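Okay, I've wanted to do this thread for months. Block printing on old shirts and bedsheets! I've been at it since July and I can't stop talking about it at home, so you all get it instead.

I learned from Ilona Lengyel, who runs an evening class above the Burkby market hall. Six of us, one long table, and a radio that only got one station. By the end of the first night I had ink up to my elbows and a tea towel I still use every single day.

Start with a potato if you want to. Mine was a lopsided leaf and it printed beautifully. After that I moved on to carving blocks from soft rubber sheets – much kinder on the hands than lino, and you can cut a decent star in 15 minutes.

Wash the fabric first, no softener. I skipped this once and the ink sat on top like butter on a cold plate. Half of it came off in the next wash!
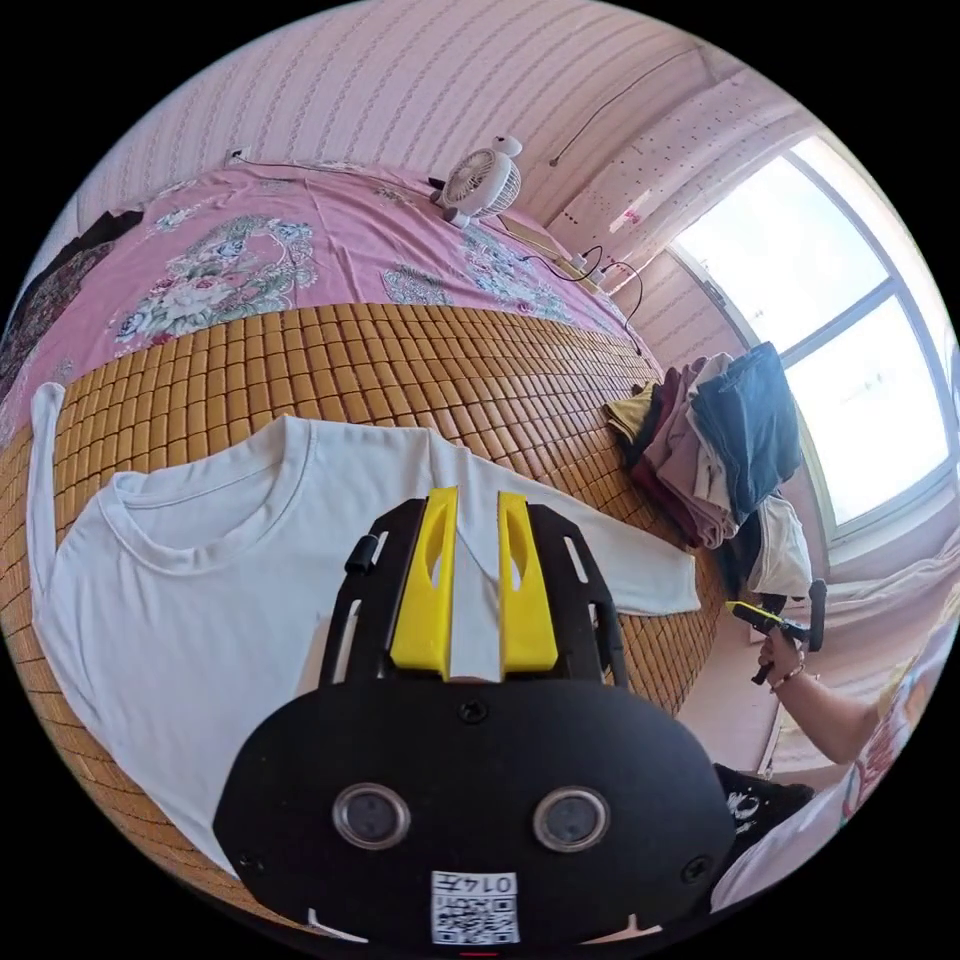 Placement is the part I love most, and the part I was worst at. I used to start in a corner and hope. Now I cut paper copies of the block and push them around for ages before I open any ink. A white long-sleeved T-shirt laid flat across a bed is a lovely thing to plan on, all that plain space, and the sleeves are begging for a border. Do the planning there if you like, but please print on a table. Ask my old duvet cover.

My favorite border so far: small triangles running wrist to shoulder, 14 on each side, in a rusty red. Régis Mallet from class did the same thing in navy with fish and I'm still jealous of the fish.

Slide a piece of cardboard inside the shirt before you print. Cereal boxes are perfect. Dab the ink on with a bit of sponge, thin and even, then press straight down and lift straight up. No wiggling (I wiggle).

Then heat set it. I iron from the back with a cotton cloth in between, moving the whole time, but check your ink because they vary a lot.

Gisela Eichhorn asked last time whether it works on dark fabric. Yes, with an opaque ink, and you'll probably want two coats – lining up the second one is fiddly but so satisfying when it lands.

Next up is a tablecloth for my sister, with pears on it. I've carved 7 pears and I like two of them. Show me your prints, wonky ones especially!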